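Ticket: Gripper purchase for Kistivgate kitchen cell
Status: Open, waiting on revised quote
Opened: March 2021

Request
Kistivgate needs a decision on grippers before the order for the second arm goes to Multside. The budget line covers 4 grippers plus one spare set of fingers. Multside's quote lists the standard parallel jaw. The team wants to price the curved-finger model instead, and asked for simulation runs before any money is committed.

Log
Sutcliffe model loaded into the simulator with the kitchen layout. First batch was 200 grasps at default friction. Results not usable – the payload setting was left over from the Flutness job. Reset and started again.

Second batch was 300 grasps with bottles only. Drops were down to 3, all on the same start pose. Start pose flagged for a separate ticket.

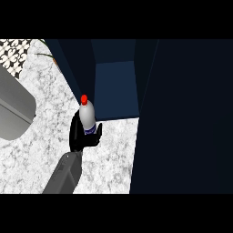
Simulator view, bottle held low on the body with a slight lean to the left.

The lean needs checking before we sign off. If it comes from finger placement, the fix is a setting and costs nothing. If it comes from finger length, we would need the long set, priced separately and not in the current budget.

Multside has been asked to requote with the long fingers as an optional line, freight included. Their lead time runs over the end of our quarter, so purchasing would like the order split – arm now, grippers once the quote is back.

Next step
Rerun with the grip point raised. Hold the gripper order until then.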